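Drekmont Revises Moisture Limits for Solid Wood Tabletops 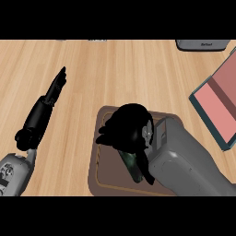
Akande
Staff Writer, Materials and Standards

May 1, 2019

The Drekmont furniture trade office has published a revised limit for moisture content in solid wood tabletops sold to schools, offices and public buildings. The new text replaces a draft released in February.

Under the revision, a finished top must be measured at 2 points, one near the center and one near an end. Both readings are recorded on the delivery sheet. The draft had asked for a single reading at any point on the surface.

Dernitz, which supplies planked tops to the district, submitted test results during the comment period. The company measured 961 tops in storage and reported that 37 fell outside the proposed limit. Most of those had been stored next to an exterior wall. The trade office did not change the limit in response but added a section on storage, covering air gaps between stacked tops and the distance from heating outlets.

Veneered boards are outside the scope of the document, as are tops with a stone or metal insert. Tops with planks laid at an angle to the long side are covered, with the end reading taken at the corner where the planks are shortest.

Suppliers may use up existing stock under the old rule until the end of the current contract period. Orders placed after that must follow the revised text, filed as Notice 2066. Printed copies are available from the trade office and from the Futby branch counter.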